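## 3.2 Material and survey of wear

The study used dark cotton garments collected in two towns, Sirkham and Carkum.
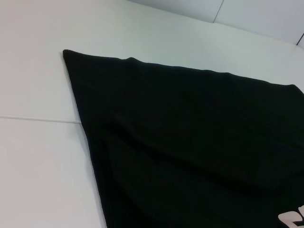 **Figure 2.** Black garment laid flat on a white table. The upper edge shows small waves.

In total, 3,332 garments were received. After removing the pieces with no readable care label, 3,198 remained for the analysis. Each owner filled in a short form about washing temperature, drying method and how often the garment was worn. The forms from Carkum were less complete, and 371 of them had no answer for the drying method. We kept these garments in the color analysis but left them out of Table 4.

Waviness of the edge was graded by two readers on the Haslinger scale, which was made for knitted fabrics. When the grades were different, the higher one was taken. A smaller group of 50 garments was graded again in May to check the agreement between readers.

Garments dried on a line had lower grades in both towns. The difference was larger in Sirkham, where the water is harder, but our data do not allow us to separate this effect from the age of the garment.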